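Peer group write-ups – how much detail do you keep?

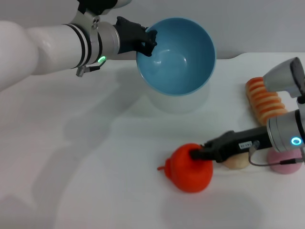 Light blue bowl, held at the rim

moss_lane
12/05/2024
Our practice nurses' group in Stoltine meets every other month. We log our case discussions on Flemik, which wants at least 300 words each. I've done 13 and they all read the same. What do others put in?

Quillon
One case, one thing I'd do differently, done. Leave out anything that could identify the patient – age band only.

tarn229
Disagree on age band. We did falls last time and 79 or 88 made a real difference to the advice.

Quillon
Discuss it in the room then. It doesn't need to be in the log.

tarn229
Our lead at Mamard reads the logs and sends back thin ones. I had two returned in December.

hebble
We write one shared summary and add our own paragraph under it. Takes me 14 minutes.

moss_lane
Does Flemik accept the shared part towards the word count?

hebble
It did for mine. Check with your lead first, they may want it all in your own words.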